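Wrist camera week, a thread (long, sorry, I'm too pleased with it to cut it down)

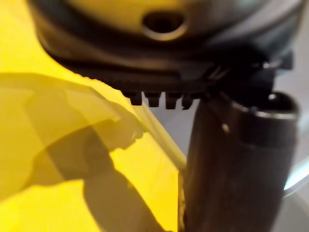

The job of the grasp checker is to look through the wrist camera just before the fingers commit and say go, wait or back off. For two years ours did that with one depth number and a lot of hope. This week I finally swapped it for something that looks at the pixels and gives a proper opinion, and views like this one are what I tuned it on. Big yellow surface with see-through film over it, a dark upright thing right beside it, and our own housing filling most of the top. Depth gets into a terrible muddle with film. The old checker would have picked a number somewhere between the film and the yellow and believed it completely.

2/
Some background for new followers. The project is called Moncrieff. It's the bit of software that sits between the planner (which we call Winmont) and the arm controller. Winmont says "go there, close on that". Moncrieff looks, has a think and either lets the move carry on or sends it back with a reason attached.

The reason part is new and I love it so much.

3/
Old way: planner sends a pose, arm goes, gripper closes, we look at finger width and find out. If the width was wrong we opened, backed up and tried the same pose again. The same pose! With the same wrong depth! I wrote that loop myself in an afternoon and it lived for two years.

4/
New way: Moncrieff cuts the wrist view into patches and scores each one for how far it trusts the depth there. Shiny, see-through and very dark patches lose points. Patches that belong to the gripper get thrown out altogether, which sounds obvious until you see how much of a close-up is gripper.

5/
On that. The first self-mask was a fixed shape I'd drawn by hand and it was rubbish. It covered the outline nicely but took no notice of reflections, and a glossy black housing picks up the colour of whatever is under it. Look back at the first post, there's a warm yellow patch on the upper face of the housing. An early version of my colour matcher saw patches like that and decided the target had grown upwards.

6/
Fix: build the mask from the arm model every tick, grow it by a few pixels, and let the colour matcher ask "could this be me?" before it gets to ask "what is this?". Tiny change in the code. The target outline stopped creeping up into the housing that same evening and I did a lap of the kitchen.

7/
Shadows next. The gripper throws a big soft shadow on the very thing you're trying to measure, and on yellow it goes a sort of olive brown. To a simple segmenter that's a second object with a lovely clean boundary. It isn't even a sharp edge and it still got split every time.

8/
I tried being clever first (working out the shadow from the light positions, a whole weekend gone). What worked was much duller. Compare two views a moment apart as the wrist comes down. Edges that slide along with the gripper are probably shadow. Edges that stay put on the surface are probably real. The arm is moving anyway so the second view costs nothing.

9/
Data! I ended up labelling 3480 wrist views. I kept 485 of them back for testing and didn't let myself peek, which took more willpower than the labelling did. Labels are just three words per view: go, wait, back off. No outlines, no polygons. My eyes are very grateful.

10/
The labelling tool is called Stallota and it's one small Python file. Three keys, plus the space bar for "no idea". I really recommend a "no idea" key. The views I'd marked with it turned out to be the ones the checker was least sure of as well, which made me oddly fond of it.

11/
Result on the held-back set: 41 wrong calls. I went through every single one with a cup of tea. Most were "wait" when I'd said "go", and I can live with that, it costs a moment. The ones I don't like are the other way round, and nearly all of those had film or a clear bag somewhere near the fingers.

12/
So film is the next big thing. A creased bit of film shows up as soft wavering lines with lighter and darker patches where it overlaps, and you can still see the colour through it. I think that's enough to learn from. I'd like a separate "film here" score, so Winmont can choose to come in from a different side and not just slower.

13/
Dark cylinders are second on the list. Very little depth comes back from them, but there's often a thin bright line at a collar or rim where the light catches. One line at a known angle tells you a fair bit! I've got a rough version fitting an ellipse to it. It works beautifully on my best cases and falls over on everything else, so, early days.

14/
Speed, as somebody always asks. The scoring runs on the little computer next to the arm and keeps up with the camera. I did it by shrinking the view first and only going back to full size for the patches near the fingers. Everything far from the fingers can be mush as far as this check goes.

15/
The planner side changed too. Winmont used to treat a refusal as a failure and drop the whole plan. Now a refusal carries a hint ("depth poor on the left", "something close to the housing") and it nudges the pose and asks again. Three asks, then it gives up and moves to the next item.

16/
Best debugging trick of the week: log the view together with the decision AND the reason, then sort by reason. I'd been scrolling through logs by time like it was my diary. Sorted by reason, the reflection bug was sitting there in one fat block. Ten minutes to find after a month of grumbling.

17/
Worst bug of the week: the hint said left when it meant right, as I'd flipped the view for display and then reused the flipped one. The arm very politely nudged itself the wrong way, three times, and gave up. Perfect manners, completely wrong.

18/
Next up is Wutside, my replay tool. It takes a folder of logged approaches and runs any version of the checker over them, so I can see which decisions changed before the arm is allowed near anything. It copes with 2000 views in one go at the moment and then eats all the memory. I know why, I just haven't fixed it.

19/
If you do wrist-camera work and have a good way of dealing with clear film, please tell me, I'll read anything. Polarising filters have been suggested twice already and one is in the post. Will add to this thread when I've had a go with it.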